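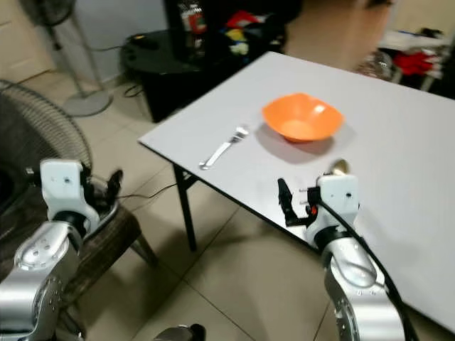
Figure 1. Folding table with bowl, fork and spoon, before the place is laid.

Home | Course Outline | Handouts | Readings | Contact

Dining Room Service 1
Handout 4: The Single Place Setting
Instructor: Cristian Paucar
Culunley Adult Learning Center

Read this before the practical. You will need a pencil for the exercise at the end. Bring the handout with you, as the measurements are not repeated on the board.

1. What we mean by a place

A place (or cover) is the area of table used by one guest. It holds everything that guest needs for the first course, and in simple service everything for the whole meal. The width of a place is 24 inches in this course. Some houses go down to 20 inches for a banquet, and you may be asked to do that on the job, but in the practical you will be marked on 24.

The depth of a place is about 15 inches from the table edge. Anything beyond that line is shared space: bread, salt, water jug, flowers.

2. The table

We train on folding tables. Most of you will meet them again in catering work, in church halls and in staff canteens. They are lighter than a dining table and they move if a guest leans on them, so check them before you lay anything.

Open the legs fully and push each brace until it locks. Press down on each corner with a flat hand. If the table rocks on a tile floor, look for a leg standing on a grout line and shift the whole table a few inches. Do not fold up a napkin and put it under the leg.

Look at the floor as well. The table in Figure 1 has a thin black cord running across the tiles beneath it. A cord under a table is a trip hazard for the guest and for the person serving. Move it to the wall or tape it down flat. The same goes for fans. A floor fan next to a table will lift paper napkins and cool the soup, so turn it away from the guests or set it further back. Chairs stay clear of the table until the laying is finished.

Wipe the top with a damp cloth, then a dry one. Pale tabletops show streaks, so bend down and look along the surface against the light. Wipe the edge trim too. Crumbs collect where the trim meets the top.

3. The bowl

In the one-bowl setting there is no dinner plate. The bowl is the center of the place and everything else is measured from it, so it goes down first.

Set the bowl in the middle of the 24 inches, with its near rim two inches from the table edge. A round bowl can face any direction. A bowl with a squarish rim, like the orange one in Figure 1, has to be turned so that one side runs parallel to the edge of the table. Stand directly in front of the place when you do this. From the side you will get it wrong.

Carry bowls by the outside, with the thumb kept off the rim. Plastic bowls are light and slide easily, so set them down flat and let go. Glossy ones show fingerprints. Polish them before they reach the table.

4. The flatware

For the one-bowl setting we use a fork and a spoon. There is no knife. The food is either soft or already cut.

Fork: left of the bowl, tines up and pointing away from the guest, handle end one inch from the table edge. The handle is at a right angle to the edge. In Figure 1 the fork is already on the correct side, but it lies at a slant with the tines toward the bowl. To correct it, hold it by the handle, straighten it, and then check the distance to the edge with the top joint of your thumb.

Spoon: right of the bowl, hollow side up, handle end level with the handle end of the fork. Look across from one handle to the other. If the line between them is not parallel to the table edge, one of them is too high.

Leave one inch between the bowl and each piece of flatware. A wide rim that flares out takes up more room than its base suggests. Measure from the rim.

Handle all flatware by the handle or by the narrow part of the neck. Never touch the tines or the bowl of the spoon. If you drop a piece, it goes back to the wash and you fetch a clean one — also in the practical, also if it landed on the table.

5. Napkin and glass

The napkin goes to the left of the fork, folded edge toward the fork. In a narrow place it can go under the fork. The water glass stands above the spoon, on the right. Both go down after the flatware is straight, and the glass is always last.

6. Order of work

Table, bowl, fork, spoon, napkin, glass, chair. Keep to this order even when you are laying only one place. When you lay a long table, one person does all the bowls, then the next follows with forks, and so on down the line. At the Ranetti banquet in September, second-year students laid up to 3000 pieces this way and the tables were ready before the doors opened.

When the chair goes in, the front of the seat should be just under the table edge and should not push the cloth, if there is one.

7. Exercise

Draw the tabletop from Figure 1 from above. Leave out the spoon, fork and bowl as they lie now. Mark one place of 24 inches and draw all three in their correct positions, with distances. Then add the napkin and the glass. Write next to each item the number of its turn in the order of work.

On the back of the sheet, write down what you would change on the floor and near the table before a guest sits down.

Hand in the drawing at the start of the practical. It counts for 4 points out of 13. The other points are for the laying itself, including how you carry and hold the pieces.

Revised October 24, 2023

Previous handout | Next handout | Back to top
13 shares
4 comments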